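How to wash a polycarbonate canopy roof (without scratching it to bits)

I've got a lean-to canopy over the back door here in Mukstead, the sort with clear polycarbonate sheets sitting in aluminium bars, and for the first few years I did precisely nothing to it. It was clear when it went up. Then it was a bit less clear. Then one spring I looked up from the step and realised I was standing under what amounted to a pond.

So I learned to clean it, made a couple of mistakes, and now I do it twice a year and it takes me a morning. A few people on our road have asked how, so I've written the whole thing down in one place. It'll do for a carport or a covered walkway as well, as long as the roof is polycarbonate. Glass is a different job and you can be a lot rougher with it.

When to do it

Pick a dull day. I can't say this strongly enough! My first go was in bright sunshine because it seemed like nice weather for it, and the soapy water dried on the sheets faster than I could rinse it, so I ended up with a roof covered in tide marks and had to do the lot again. Overcast and still is perfect. Early morning works too, if you don't mind cold hands.

I do one wash in spring, once the blossom has stopped coming down, and another in November or early December when the leaves are finished. If you've got a big tree right over the top you may want a third.

What you need

A soft brush on a long pole. Mine is a Dawber telescopic one and the bristles are properly soft, like a car wash brush. If the bristles feel scratchy on the back of your hand, they'll be scratchy on the roof.

A hose with an ordinary spray end.

Two buckets, one for suds and one for rinsing the brush.

Washing-up liquid, the plain kind.

A microfibre cloth or two for the bits you can reach.

A stable ladder and somebody to stand at the bottom of it.

An old toothbrush for the corners of the gutter.

Gloves, and a cold drink put somewhere in reach, as it's thirstier work than you'd think.

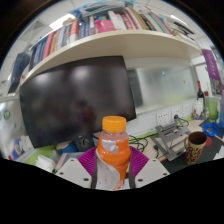
Orange drink, orange cap.

What you don't want is anything with solvent in it, or cream cleaner, or bleach, or that green scouring pad from the kitchen sink. Polycarbonate is tough stuff if you drop a branch on it but the surface marks very easily, and most sheets have a UV coating on the outside that you really don't want to rub off. If you still have the paperwork from whoever fitted yours, have a look at what they say about cleaners and go with that over anything I tell you. Mine came in a folder I'd been using to press flowers.

I'd also leave the pressure washer in the shed. I know, I know, it's the fun one. But the jet can get under the rubber seals along the bars and push water into places it shouldn't go, and with multiwall sheets (the ones that look like they've got little channels running down them) you can end up with water inside the channels, which then goes green in there where you can't get at it.

Before you start

Move everything out from underneath. Plant pots, the bench, the wellies, the bag of compost you've been meaning to use. All the muck on the roof is about to come down the gutter side, and a fair bit of it will find its way onto the floor too.

Have a walk round and look up at the fixings. You're checking that the end caps on the bars are still on, that none of the rubber gasket is hanging down, and that the flashing against the house wall is lying flat. If something's loose, sort that first. Hosing water at a loose flashing is a good way to get a damp patch in your kitchen, ask me how I know.

Then the gutter. Do it before the roof, and then again quickly afterwards. Scoop the leaves out by hand and check that the outlet is clear by running the hose into it for a minute. Mine had a tennis ball in it. We don't play tennis.

Step 1: Rinse

Start with plenty of clean water and no brush at all. You want to float off the grit, which is what does the scratching. Begin at the top, next to the wall, and let it run down to the gutter. Spend longer on this than feels necessary. My canopy is a smallish one and I still give it a good few minutes of just water.

Step 2: Suds

Put a good squirt of washing-up liquid in a bucket of lukewarm water, no hotter than you'd bath a baby in. Dip the brush, let it drip, and work down one sheet at a time from top to bottom. Long, light strokes along the length of the sheet. Don't press. If a patch isn't shifting, leave the suds on it for a minute or two and come back.

Rinse the brush in the second bucket every time you finish a sheet. It feels fussy but you should see the colour of that water by the end.
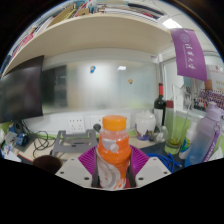 Keep the finished sheets wet with the hose while you're working on the next one, so that nothing dries on. This is where a helper comes in very handy, and they tend to be keener on hose duty than brush duty.

Never, ever stand or lean on the sheets. They aren't made for it, and they're like an ice rink once there's soap on them. Everything I do is from the ladder or from the ground with the pole out. If you can't reach the far end from a safe spot, move the ladder, or pay somebody with the right kit. I was quoted £115 by a firm over in Grasby to do mine, gutter included, and with a wider roof I'd have said yes on the spot.

Step 3: Stubborn bits

Bird mess is the worst of it. Lay a soaking wet cloth over the spot and leave it for 20 minutes, then wipe it away gently. Don't pick at it with a fingernail or a scraper, even a plastic one.

Green algae mostly collects along the edges of the bars, where water sits. Suds and the toothbrush will usually do it, used on the aluminium and the seal and kept off the sheet itself.

Tree sap is a pain. Warm soapy cloth, patience, another warm soapy cloth. I had one blob that took me nearly 40 minutes spread over a whole morning and I was quite proud when it went.

Step 4: Final rinse

Top to bottom again with clean water, until what's coming off the gutter end has no bubbles in it. Then go and look from underneath, with the light behind the sheets, as you'll spot missed patches from below that you can't see at all from the ladder.

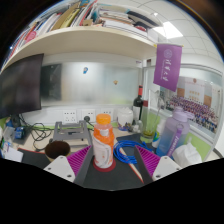
If you live in a hard water area like we do, it's worth drying the sheets you can reach with a microfibre cloth, or you'll get white spots. I've seen people use a rubber squeegee on a pole for this. I tried it and got on fine, but make sure the blade is clean and the roof is completely free of grit before you drag anything across it.

Step 5: The underside and the frame

The underside gets cobwebs and a sort of general greyness. Same suds, soft cloth, and wear something with a hood. Wipe down the posts while you're there. Powder-coated ones come up lovely with just soapy water, and it's a good chance to look at the bottoms of the posts for chips in the coating. I touch mine in with a little pot of Gedon metal paint, which isn't an exact match but is fine unless you're lying on the patio.

Flush the gutter one last time and put the pots back.

A few questions I've been asked

Can I use vinegar? I wouldn't on the sheets. Plain soap has done everything I've needed.

What about scratches that are already there? Light ones you just have to live with, I'm afraid. I did look into polishing them out, but most of what I read said you'd take the UV layer off with them, so I left well alone. They hardly show when it's raining.

There's condensation inside the channels, is that bad? A bit of mist that comes and goes with the weather seems to be normal. If there's water sitting in there, or you can see green or insects, the tape on the end of the sheet has probably failed, and it'll want taking out and re-taping. That's a two-person job and I'll write it up separately once I've done the last of mine.

How long does it stay clean? The front half of mine still looks good after four or five months. The bit under the neighbour's sycamore, more like six weeks.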